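# Lime plaster on a chapel wall: how long before limewash?

We are repairing the north wall of a small chapel at Plulenside. 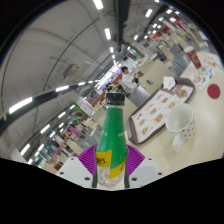
The old cement render came off in February and the wall has had 2 coats of lime putty plaster. The second coat still shows dark patches near the floor. Can limewash go on now, or does the whole wall have to be one colour first?

*Zofia Malinowski*

---

**Answer 1**

Limewash can go on fresh plaster, but not over dark patches near the floor until you know where the water comes from. Check the outside ground level and the gutters. Ours at Emton was 412 mm above the inside floor and the plaster never dried until we dug it out.

*Ojārs Raudsepp*

---

**Answer 2**

just use masonry paint, did our hall in a Sunday

---

**Answer 3**

Do not use masonry paint on lime. Otherwise as answer 1. Dampen the wall first and apply thin coats.

*Witkowska*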